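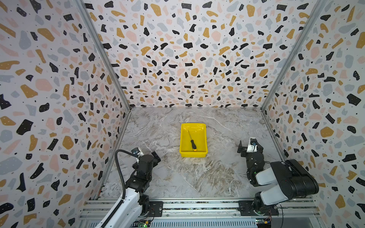

**Terrazzo wallpaper in a small downstairs loo: brave or daft?**

**mopsandbuckets**

Right, I need opinions before I spend any money. We've got a tiny loo under the stairs, no window, and it's been magnolia since we moved in. I've gone right off plain walls and I keep coming back to terrazzo paper, the off-white sort with chips in black, mustard, dusty pink and a pale greyish blue. I want it on every wall. My other half thinks it'll be like sitting inside a nougat.

The one I like best is called Amholm and I've had a sample stuck up with masking tape for more than 10 days now. Still like it. But a sample is the size of a tea tray and a whole room is a whole room, so has anybody done it? And does it date as fast as people say?

Floor is going to be a pale marble-look vinyl, already bought, so please don't tell me to change that!

---

**ferrybridge_lou**

Do it. Small rooms are where you go mad. We did ours in a leafy print that I'd never have dared put in the lounge and it's the only room visitors ever mention.

I'd think about the floor though (sorry). Chips on the walls and veins underfoot is two stone patterns having an argument.

---

**Pelham Rise**

Got to disagree with Lou. Marble-look with terrazzo is fine as long as the floor stays pale and the veining is soft. It goes wrong when both are high contrast. If your vinyl is mostly grey and white with a bit of brown wandering through it, the mustard chips will pick up the brown and it'll look like you planned it.

What I would worry about is scale. Big chips in a narrow room come right at you on the side walls, because you're never more than an arm's length away. Look at the sample from where you'll be sitting, if you see what I mean.

---

**mopsandbuckets**

I have now sat on the loo with the lid down holding a sample against the wall for a good long while. The chips are quite big up close, I'll give you that. Stand in the hall and look in and they're much calmer. I don't hate it.

The vinyl is light grey with white and brownish swirls so I'm taking that as a yes, thank you Pelham.

---

**grumpy_in_grout**

Wallpaper in a loo with no window. What's your extractor like? I've stripped more mouldy paper out of under-stairs loos than I care to remember. Paint it. Use a proper bathroom paint, pick a nice colour, spend the difference on a decent tap.

---

**ferrybridge_lou**

There's no shower in it, Grout. It's a toilet and a basin. Ours has been up for years with no fan at all and it's fine.

---

**grumpy_in_grout**

Yours is on an inside wall, you said so in the other thread. Under-stairs ones often back on to a cold outside wall. Different thing altogether. I'm not trying to be a misery, I just don't want to see someone pay for nice paper and peel it off in the spring.

---

**mopsandbuckets**

One wall is an outside wall, yes. There's a fan, it's loud, it works. I could paint that wall and paper the rest? Or would that look as if I'd run out?

---

**Doerte_H**

Hello, I hang paper for a living (Dörte Heitmann, I'm usually over in the tiling section moaning about adhesive). A few things.

Paper all of it or paper one wall. Three out of four in a room that size looks like a mistake, and you'll notice it every time you wash your hands.

Outside wall: line it first. 800 grade lining paper is plenty, leave it a couple of days, then size and hang. Buy paste-the-wall if the pattern comes that way. I've used Riltlow paste on the last few jobs and had no lifting at the seams, although it does go off quickly so don't paste more than a drop at a time.

Terrazzo is very forgiving with matching. The little black speckles hide a lot. But do start in the corner furthest from the door and check your plumb line again after the first corner, stair walls are never straight. If the corners are really bad, a slim metal trim down each one covers a multitude of sins and looks smart with a pattern like that.

---

**Pelham Rise**

Metal trim in the corners! I'd never have thought of that for paper. Silver or brass?

---

**Doerte_H**

Whatever the taps are. Plain silver aluminium is cheapest and goes with most things. Gridum do one with a peel-off back, you can cut it with a junior hacksaw.

---

**grumpy_in_grout**

I'll concede on the lining paper. Still say paint. And trim looks like an office.

---

**ferrybridge_lou**

Grout, everything looks like an office to you.

How much paper are you buying, mops? Get 2 extra rolls, same batch number. I didn't and had to do the bit behind the cistern in offcuts.

---

**mopsandbuckets**

Batch is 567 on the sample, so I'll ring the shop in the morning and see what they've got left. The same range does one called Huenchumán with much smaller chips, all greens and rust, and now I'm wobbling. My other half prefers it, naturally.

---

**Pelham Rise**

Greens with a grey floor and no window? It'll be like a pond. Stick with the pink and mustard.

---

**Doerte_H**

Agree with Pelham, you want the off-white in there for the light. And change the bulb to a warm one before you decide anything, pale papers go very flat under a cool one.

---

**mopsandbuckets**

Bulb changed. Much better already. Amholm it is, trim to match the taps, lining paper on the outside wall. He's gone to measure the corners.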